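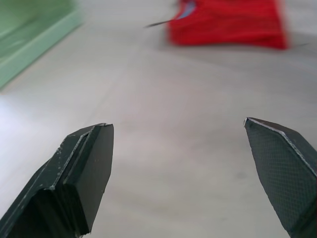 How often does a floor need to be mopped?

Once a week is enough for most rooms if you sweep in between. The kitchen and the entry need it twice, and a spare room can go a month.

I got to that schedule slowly. When we moved in I mopped everything on the same morning, moved all the furniture, and was worn out by lunch. Then I'd skip two weeks. Now I do the rooms separately and it takes less of my day.

Sweeping comes first. I use a soft broom for the open parts and a vacuum with the brush head along the baseboards and under the radiator. If I mop over grit it goes into the mop pad and then gets dragged across the next room. I ruined a patch by the back door that way in our last apartment and paid for it out of the deposit, $156.

I pick everything up before I start. Shoes, the magazine rack, the dog's bowls, the small stool. Chairs go upside down on the table. I used to work around the chairs and there was always a gray ring where each leg had been. It adds a few minutes. The heavy bookcase stays where it is and gets moved in June, when I do the windows too.

The mop is a flat one from Radholm with a washable pad. It came with two pads and I bought more, so there are seven now and I can change them as I go without stopping to rinse. A string mop held too much water for me. The pads go in the washer with the cleaning rags, no fabric softener, and hang over the side of the tub.

For cleaner I've tried three. The Jikitex concentrate smelled fine but left a film, and you could see footprints in it by evening. That may have been my fault, as I was pouring it in by eye. Then I used plain dish soap, which cleaned well and took two rinses. I've settled on Juvavex, one capful to a bucket of warm water, and I measure it. It costs a little more. A bottle has lasted me since winter.

Order of work in a room:

- far corner first, then back toward the door
- two bucket changes in the kitchen, one everywhere else
- edges by hand with a rag, once a month
- window open a crack if it isn't raining

I let it dry before anything goes back. With the window open that's usually quick, but on humid days it can take most of the morning and I plan around it. The dog is shut in the hall with a chew and complains.

Godfrey Chege asked me after my last post what I do about scuffs, so I'll put it down. Dark rubber marks come off with a dry tennis ball or a clean eraser. Press lightly and rub in one direction. I don't use the white melamine sponges anymore. They took the mark off and also took the shine off, and the dull spot was easier to see than the scuff had been. For something sticky I lay a warm wet cloth on it for a minute and then lift it with an old plastic card. Candle wax is the opposite, ice in a bag first and then the card.

I did get a quote last year from Iglesias for a deep clean of the whole downstairs with their machine, and a coat of sealer after. It was $2296, with the furniture moving included. We decided to leave it and buy a dishwasher. The floors aren't perfect. There's a worn path from the stairs to the kitchen that no amount of mopping will fix, and at some point it will have to be dealt with.

What has made the biggest difference is having mats at both doors, one outside and one inside. The inside one is 61 inches long, so you take a couple of steps on it before you get to the floor. I shake it out over the porch rail when it looks like it needs it. I tried a shorter one first and people stepped right over it.

Felt pads on the chair legs get changed when they start to collect hair. The stick-on kind slides off after a while, so I switched to the ones with a nail in the middle. Tap them in straight. I split one leg by rushing it and had to glue it and leave a clamp on overnight.

Next on my list is the strip under the kitchen cabinets. The vacuum won't fit, and last time I lay down with a flashlight and a ruler wrapped in a sock and got out a lot of dried peas.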